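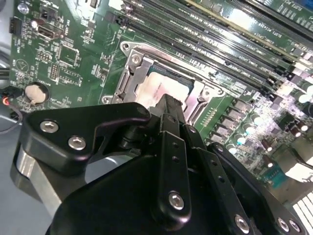
4.3 Which chores to give to the arm, and which to keep for yourself

Before you set up a job on the Vatosar bench arm, please read this section. Many customers ask us if the arm can already do all the small work of a repair shop. The answer is: some of it, and with a person near.

We sort the chores in two groups.

Group A, the arm may work with a person in the same room: moving closed boxes, sorting screws by length, holding a lamp, placing a memory module in a tray.

Group B, the arm may work only with a hand on the stop button: anything at an open processor socket, cleaning of thermal paste, unplugging of thin wires, removal of the coin-cell battery.

Setting up a Group B job

1. Disconnect the motherboard from all power. Wait 30 seconds.
2. Fix the board to the work surface with the four corner clamps. The arm does not feel if the board slides.
3. Put the speed switch in position 2. Higher positions are blocked for Group B in new software, but older controllers do not block them.
4. Move the gripper by hand above the socket and press TEACH. Then raise it and press TEACH again. The arm will always return by this upper point.
5. Lead any loose wire away from the path of the fingers and hold it with tape.
6. Run the job once with the fingers closed and without touching the board. Watch from the side, at the height of the table.
7. If the path is good, press RUN.

CAUTION: Do not let the arm close the load plate of the socket. The force is too high and the bent pins can not be repaired under the warranty.

CAUTION: Thermal paste on the finger tips makes them slippery. Wipe them with alcohol before the arm lifts any part.

Note: Bright light on metal parts can disturb the camera. If you get message 111 (target lost), turn the lamp to the side and start again from step 4.

What results you can expect

In our workshop in Busstead we ran 2739 paste cleaning jobs up to December. The arm is patient, and it leaves a clean surface on most processors, but it is slow. A trained technician needs about two minutes and the arm needs much longer. At the edges of the processor we still finish by hand.

For household chores, such as folding of clothes or loading of dishes, the arm is not approved. Some users have tried it with the Kinnunen soft fingers. We do not give support for this use.

If a job fails three times at the same point, do not change the force setting. Save the log (menu SERVICE, then LOG) and send it to us with the name of the board.

Section revised by Andor Szabó, 6 June 2025

This site uses cookies to remember your language and the last manual you opened. Accept | Settings

© Jitberg Technical Documentation | Contact | Back to top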